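Orkoron Interim Progress Report to the Regional Games Fund
Reporting period: second quarter, closing in July

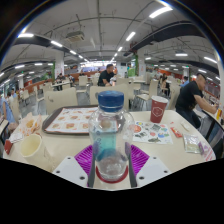 A bottle with a dark blue cap on a cream-colored table.

1. Status

Orkoron is a two-player puzzle game for consoles and desktop computers, developed by Gellura with support from the fund. The work described here covers the second of the four milestones in the grant agreement. Milestone 2 called for a playable build of the first two regions, working local co-op, and a first pass at console performance. The build and the co-op mode are complete. Console performance is partly complete, and the remaining work is set out in section 3.

The build was uploaded to the fund's review folder in July with its release notes and a list of known faults. Reviewers need two controllers. Keyboard play is supported for one player only in this version.

2. Work completed

The harbor and quarry regions can be played from start to finish. All puzzles in both regions have final logic. Art in the harbor is final except for the water surface, which still uses a placeholder shader. Quarry art is at the blockout stage in the lower tunnels and final above ground.

Local co-op now uses a shared camera that pulls back as the players separate. The earlier split-screen version was dropped after it doubled the draw cost in the quarry. When the distance between players passes the camera limit, the trailing player is moved to the last checkpoint. Testers found this abrupt, and a short fade has been added.

The save system was rewritten. Each save now stores puzzle state by region, so a fault in one region no longer makes the whole file unreadable. Saves from the Milestone 1 build cannot be loaded.

Sound is supplied by Sondeck under the subcontract approved last year. Ambient tracks for both regions have been delivered and placed. Footstep sounds are in for stone and wood. Sand and metal are due next quarter.

3. Console performance

The target is a steady 60 frames per second on the current consoles. The harbor meets it in single-player and co-op. The quarry meets it in single-player but drops below target in co-op when both players are near the crusher. Profiling places most of the cost in shadow updates from moving rock pieces – the physics step itself is within budget.

Two changes are in progress. Rock pieces at rest will be merged into a single static mesh, and shadows from small debris will be switched off beyond a set distance. The first is working in a test branch. The second has not been started.

Load time from the main menu to the harbor is within the limit set in the agreement. Load time into the quarry is over it, mainly from uncompressed textures left in the tunnel set. These will be replaced as the art is finished.

4. Playtesting

An external test was run in Guimarães with 200 participants playing in pairs. Each pair played the harbor and, if time allowed, the first part of the quarry. Sessions were logged by the build and followed by a written form.

The main findings were:

- The tide puzzle was skipped or abandoned more often than any other. Its second lever is hidden from the default camera angle. The lever has been moved.
- Players often pressed the wrong button to call their partner. The prompt now stays on screen through the first region.
- Text size was too small at normal television distance. A large text option is in the current build, but menu layouts still overflow in Portuguese.

Pairs with little console experience finished the harbor, though they used the hint system heavily. No change to difficulty is planned before the next test.

5. Budget and schedule

Spending is within the approved lines. The equipment line is underspent – one console development kit was ordered later than planned and will be invoiced next quarter. Contract sound work is on forecast. No transfer between lines is requested.

The console performance item will carry over into Milestone 3. Final delivery is not affected. We ask that the Milestone 2 payment be assessed on the items marked complete, with the performance item reviewed alongside the next build.

6. Next period

Work will cover the third region, the remaining quarry art, controller remapping, and online co-op over a direct connection. Online play carries the most risk, as the shared camera was designed for a single screen. A prototype will be tested before any further level work depends on it.

© Gellura. All rights reserved. | Contact | Privacy | Back to top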